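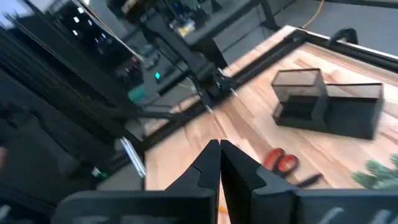
The mill road at Josero

Josero has one street, a closed school and a stone bridge that carries more tractors than cars. Most people drive through it on the way to Delgate and remember nothing. The bridge is the second one on that spot. The first was blown up in August 1944, and a plaque on the east side gives the month and no more.

A supply company had used the mill below the bridge as a store for 3 weeks. When the order came to leave, there were 30 trucks on the wrong side of the river. The crews took what they could across by hand and burned the rest in the yard. The marks are still on the mill wall, to the left of the loading door.

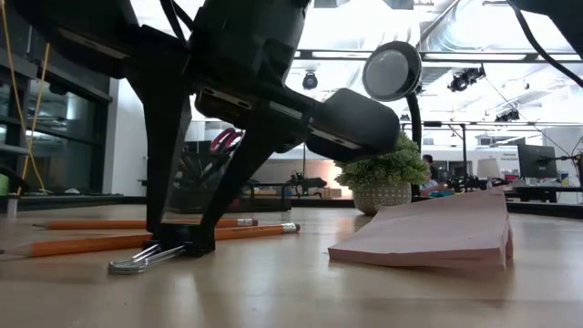 Pencils and a binder clip on the table, with a potted plant beyond.

From the mill a farm track climbs to Oltetti. It is steep for the first 100 yards and muddy in most months, so wear boots. At the top are the foundation stones of a barn that served as an aid station. The family rebuilt lower down the hill after the war, and the old site was left to the nettles.

The parish register puts 2,000 people on this track in two days, nearly all of them

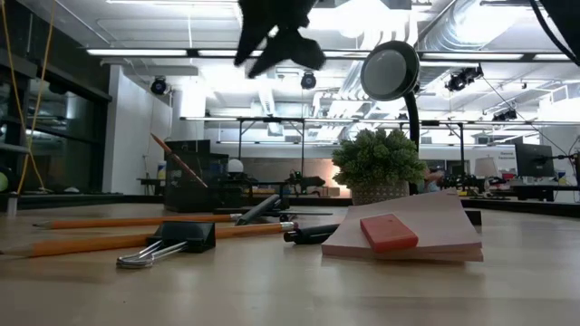

on foot, heading for the rail stop at Rawat. The stop closed long ago, but the platform edge can be found behind the feed store. A path follows the old line back to the bridge and takes less than an hour.

Park by the church in Josero. The mill yard is private, and the wall can be seen well enough from the gate.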